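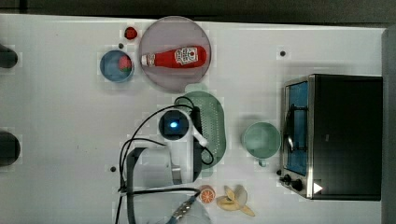 I've been teaching a robot arm with the Trerker hand controller for three months now, and I like it more than any other way of showing an arm what to do. You hold a light grip, squeeze a trigger to close the fingers, and the arm goes where your hand goes. My practice table is play kitchen stuff, the ketchup bottle on its plate, a strawberry in a blue bowl, a colander and a mug. It's a great test, because the bottle and a berry need such different grips!

Setup took me almost 9 minutes, most of it spent hunting for the pairing button (under the strap, in case you're stuck too). The delay is small enough that I forgot it by the second evening. I came from the Rindholm joystick box, where turning the wrist and lowering the arm at the same time was a real finger-twister. With this one you just do it.
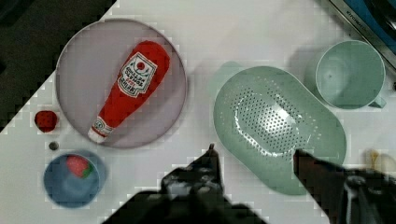 Wrist view, fingers open, ketchup on the plate and the colander to the right.

I've saved 1743 demonstrations so far, using the free Teltbridge recorder. Dropping a bad take is one click, and I use that click a lot. My first 500 were pretty jerky and I've since redone most of them.

A few gripes. The trigger spring is stiff and my finger gets sore after a long session. The strap is made for bigger hands than mine. And the manual skips how to change the motion scale, so look under Advanced, then Hand, and try the middle setting first. It's lovely for small objects.

Still using it most evenings, and strawberries are up next.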